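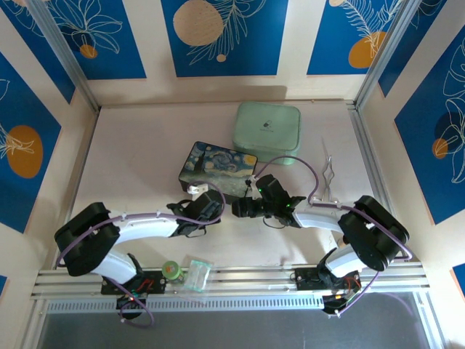
I've had the Gondon cordless ratchet for 4 months now, and after a full front brake job, two oil changes and one very long fight with an alternator bracket, I figure I've used it enough to say something useful. Short version: I like it, I'd buy it again at the sale price, and I have one real complaint about the head. Since buying it I've also gone cable-tie crazy under the hood, tying every loose wire back along whatever it runs next to, same as that purple cable with the little white ties on the robot arm up there, and the ratchet is partly to blame, as I'm finally getting into corners of the engine bay I used to leave alone.

Some background. My daily is a hatchback with a shade under 200 thousand miles on it, and it lives outside. Everything underneath is crusty. I do my own work in the driveway with a floor jack, two stands and a tool box that was full of other people's cast-offs until last November, when I decided to start replacing the junk one piece at a time. The first thing to go was my old air ratchet, mostly because dragging the compressor out for 7 bolts was driving me nuts.

So, the Gondon. It's the 3/8 drive, and mine came as a kit with two batteries, a charger and a soft bag. The bag is fine. It holds the tool and the charger and not one thing more, and the zipper already feels gritty. The batteries are the skinny kind that slide into the handle, so the whole thing stays slim all the way down, and that matters a lot more than I thought it would. My neighbor has a Clemska with a chunky pack hanging off the end, and it has more grunt than mine, no question, but there were at least two bolts on my alternator where his wouldn't fit between the block and the radiator hose. Mine went straight in.

Power is where people get let down with these, so let me be clear about what I do with it. I break everything loose by hand first with a long bar. Then the ratchet spins it out. Going back in, the ratchet runs the bolt down until it's snug and I finish with a torque wrench. If you do it that way you will love this thing. If you want it to crack a rusty caliper bracket bolt loose by itself, it's just going to sit there and groan at you (I tried, of course I tried). They rate it at 47 foot-pounds on the box. I have no way to test that, and I'd guess it's with a fresh battery and a good mood.

The trigger is a long paddle and it's nicely progressive. You can creep a bolt in the first few threads without worrying about crossing it -- I still start them with my fingers, and you should too, but I don't hold my breath anymore. The forward and reverse switch is a little dial on the back of the head. With clean hands it's great. With greasy gloves it's a pain, and I've stopped more than once to wipe it off and turn it with a rag. A lever would have been better.

Which brings me to the complaint. The head is too thick. It isn't terrible, but put a standard socket on it and you're already eating up a lot of room, and on a sideways-mounted engine room is the one thing you don't have. I ended up buying a set of low-profile sockets from Barbu to make up for it, and they do help. They grip well, the sizes are stamped deep enough to read, and the rail they come on is decent. But that's extra money to fix something that the ratchet should have gotten right. My old air ratchet, for all its noise, had a slimmer head.

Battery life has been good. I got through both front brakes, wheels off to wheels on, with one pack, and the second one stayed in the bag. The cold does bite into it. On frosty mornings I keep the spare in my jacket pocket until I need it. The charger has a fan that sounds like a hair dryer in another room, so don't plan on charging it next to your bed.

There's a small LED under the head that comes on when you touch the trigger. It stays lit for a few seconds after you let go, long enough to see where the bolt went when you drop it. I still drop plenty of them. It throws a shadow right across the socket if you come in from above, so I use a headlamp anyway.

I looked at the Zostik before I bought this one, and it's cheaper, but the one in the store had a lot of wobble in the anvil and a socket fell off it while I was standing there in the aisle. Maybe that was a bad display model. It put me off.

Would I tell you to get one? If you wrench on your own car a few times a year and you already own a breaker bar and a torque wrench, yes, go for it. If you've only got money for one power tool, get an impact first and come back to this later. I'm giving it 4 out of 5, with the lost star going to that fat head. Rear brakes are next on my list, and I'll update this if anything breaks.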